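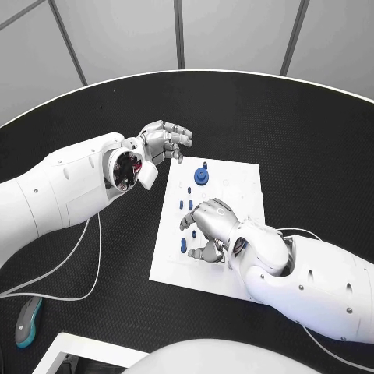
## Setting out a parts board

A parts board is a flat piece of something pale on which you put the pieces of a job before you start the job. That is the whole invention. People have managed without one for centuries, mostly on their hands and knees with a torch.

I came to it after losing a spring from a Drandska hinge kit one Thursday evening and finding it in April, inside a slipper. What follows is how I do it now.

### What you need

- A stiff rectangular board, white or near enough
- A pencil and a rubber
- A ruler, at least as long as the short side of the board
- Low-tack tape or a few dabs of reusable putty
- The parts, all of them, out of their bags
- A table you can reach across without climbing on it

Colour matters more than I expected. Blue on white is easy to read across a table, even with the wrong glasses on. Black on black is not, so if your table top is dark, as mine is, the board is doing most of the work. White parts are a nuisance. Put a sheet of coloured paper under them and carry on.

### Pick the board

Mine is an offcut that Nayeli Palacios was about to put in a skip. You can buy them, of course. Pridberg do one with a rubber edge and a carrying handle, and it is very nice, and I have never once needed to carry my board anywhere.

Go for something that doesn't flex when you lift it by a corner. Gloss is fine under daylight and maddening under a lamp. If yours is shiny, give it a light rub with fine sandpaper and wipe off the dust before anything goes on it.

A round table wants a smaller board than you think. The corners stick out towards the rim while the middle looks roomy, and a corner hanging over the edge will find your hip sooner or later. Leave a hand's width all round.

### Lay it out dry

1. Tip the parts on to the table, not the board.
2. Check them against the list that came with the kit. If the list and the parts disagree, stop and find out why. The list is usually right, annoyingly.
3. Put the parts on the board in the order you'll use them, starting at the side of your better hand.
4. Leave enough space to get finger and thumb around each one. If picking up one part nudges its neighbour, they're too close.
5. Turn them all the same way up. Where a part has a front, have it face you.
6. Reach for each part in turn, pretending to work. You'll feel silly. You'll also discover that the third one is behind the tall one.

Move things about until the reaching stops being irritating.

### Draw round them

Go round each part with a sharp pencil held upright. Lean it and the outline comes out fatter than the part, which then looks lost in its own bed. Write the part number inside the outline, where the part will hide it. When the number is showing, the part is in use or it's in a slipper.

For anything that rolls, put a loop of tape underneath or press down a dab of putty. Go easy on the putty. I once lifted a sleeve and the board came with it.

### Using it

Keep the board flat and in front of you, with your assembly to one side. Don't work on top of the board, however tempting it looks.

If you need both hands in the middle, slide the board towards you a little. Stretching over the near parts to get at the far ones is how sleeves become involved.

When you stop for the day, put every unused part back in its outline and lay a tea towel over the lot. Cats regard an uncovered board as an invitation.

### Some odds and ends

**Can I use one board for several kits?** Yes, with a different colour of pencil for each. After three it starts to look like a bus map.

**What about very small screws?** Use a saucer. A board is hopeless for them.

**The pencil won't come off.** A damp cloth and a drop of washing-up liquid will usually shift it. If you used a pen, turn the board over and use the other side. That's what I did.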